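Home Notebook Entries Rules Scenes Search

23 June 2026
Fridge scene, simulated kitchen. Rules for the arm when the door is open.

Continued from the last entry, where I stopped at the question of what we count as a contact.

I have read again the Bokex working rules, section on household appliances. The text was written in January for the real arm in the Jakab room, and we have since used it for simulation without changing one word. Mostly this is fine. In three places it is not clear enough, and two of us have scored the same run in different ways. I want to settle this before we send anything to Sanudport, so the old wording is copied first and my proposal comes after.

Old wording, rule 4: "The arm shall not touch the appliance except where the task needs it." In the simulator the arm touches often and very lightly, and the log writes down every touch. If I follow the rule by the letter, nearly all runs fail. If I follow it by feeling, nearly all runs pass. Neither is useful for a colleague who reads the table later.

I went through 215 runs of the Sundach scene with the contact log open beside the replay. In 17 of them the lower part of the arm touched the drawer handles under the fridge compartment. The gripper was doing correct work in all of these and the score was full. So our score looks only at the hand and the object, and the elbow can do what it wants. On the real machine I would have pressed the stop button.

The handles stand out from the drawer fronts, and the lower link has to pass in front of them when the wrist goes up and in. The person who plans the path thinks of the shelf, and the handles are forgotten. I made the same mistake myself when I set the first start pose.
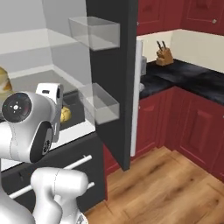
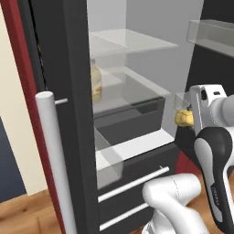 Proposed wording

Rule 4a. Every link of the arm is checked for contact, from the base to the fingertips. A run with a contact on any link other than the gripper is marked "touched", also when the object was moved correctly.

Rule 4b. The gripper may touch the object and the surface the object rests on. A touch on a shelf edge or a door bin is written down separately. It does not fail the run, but it must be visible in the table.

Rule 4c. The door counts as part of the appliance during the whole run. If the door moves by over 2 degrees while the task does not ask for it, the run is marked "touched". I am not fully sure about this number. It is what I could see by eye in the replay without going to the log.

Rule 7 (speed). The old text gives one speed for everything. I propose that the arm goes slower as soon as the wrist has passed the line of the door opening, and stays slow until it is out again. Inside there are glass shelves, and a clear plastic wall is easily missed by the depth sensor on the real arm. In simulation the depth is always perfect, so we will not learn this from the runs. It must be in the rule.

Rule 9 (food). Says only "soft items with care". I leave it as it is for now. The small yellow item is a rigid body in the simulator and cannot be squeezed, so any number we write about grip force would be worth nothing. Please do not copy the grip force from these runs into the form for the real arm -- this happened once already with another scene.

Good practice, not rules

- Save two camera views for each run, and choose one which shows the lower links. With only a close view of the hand I would have found maybe half of the handle contacts.
- Keep the replay together with the contact log, same file name. I lost the better part of a morning looking for pairs.
- Write the rule version on top of each table.
- When two people score differently, write both scores and the rule number. Do not agree in the corridor and write only one.

To do

Re-score the Sundach set with 4a to 4c. I will do it with the script and then check the marked runs by eye.
Ask Sanudport if they count door movement, and in which unit.
The next batch is 1,000 runs. Do not start it before rule 4 is accepted, otherwise we must score everything twice.
Start pose: move the base a little away from the drawers and look if the wrist still reaches the back. Not tried yet.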